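Flestus Serveries, Testa Street site
Workstation inspection: two-arm counter cell, cup handling
Checklist with comments, April issue
Inspector: Mirta Jara. Site lead: Ankit Maurya. Cell reference: 362

Scope. The cell took over cup handling at the back counter from the morning shift. The inspection covers the arms, the hands, the counter and the working arrangements of staff who used to do the job by hand. The layout is checked in the simulation first and then on the floor. Comments are given only where an item needs one.

Part A. Before start

A1. Emergency stop tested from both ends of the counter. Pass.
A2. Floor marking intact, 2525 mm from counter edge to aisle line. Pass.
A3. Start-up sheet signed by the person starting the cell. Fail. Wednesday's sheet carries initials only. Full names are required, as the late shift has two people with the initials S.D.
A4. Speed limit set to the reduced value while staff are inside the line. Pass.

Part B. Reach and grip

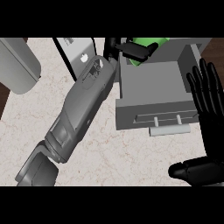
B1. Grip force is still on the supplier's default and has not been checked against the cups in daily use. The setting matters most where the fingers close over an item from above, as on the green one at the open top of the grey unit, with little of it left showing for an attendant to judge by. Staff asked to confirm a grip by eye should be told to wait for the Zodus panel to report it. Open, action with Ankit Maurya.
B2. Second hand parked clear of handles before the first arm enters a compartment. Pass at reduced speed. Repeat at full speed.
B3. Finger joints wiped and inspected at end of shift. Pass. The task takes 20 minutes and is not on anyone's rota. It is being done in unpaid time by whoever closes. Add to rota.
B4. Cable and hose routing behind the counter. Not inspected, panel locked, key with Otero Maintenance.

Part C. People and duties

C1. Attendant named for each shift. Pass.
C2. Attendant trained in clearing a stopped hand. Partial. Emerson Magalhães and Ritu Vishwakarma are trained. The late shift has no trained attendant and has been calling Ritu at home.
C3. Job descriptions revised. Fail. Counter staff are still listed as handling cups. They now watch the cell, clear stops and record faults, and the grade has not been reviewed.
C4. Standing time. The old job involved walking to and from the store. The new one keeps the attendant at one spot for most of the shift. Provide a stool and swap attendants every two hours.
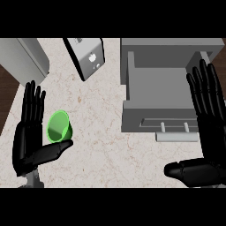
Sotiris Deligiannis asked for it to be recorded that the two-hour swap will not work on lates with the present headcount, and that he would prefer a shorter shift at the cell to a stool. He added that stops are easy enough to clear, but that writing each one up takes longer than the stop did, and the log is now the larger part of his evening. Entry 1847 was his, and he has had no answer to it.

C5. Fault log reviewed weekly by site lead. Fail, see above. Entry 1847 to be answered in writing.
C6. Manual working possible if the cell is down. Pass. Staff hired after the change have not practised it. Arrange one session per shift.

Part D. Result

Cell may continue at reduced speed. Full speed is withheld until B1, B2 and C2 are closed. B4 to be inspected when Otero supplies the key. A3, B3, C3 and C5 are for the site lead and do not affect running.

Copy to the staff noticeboard and to the late shift folder.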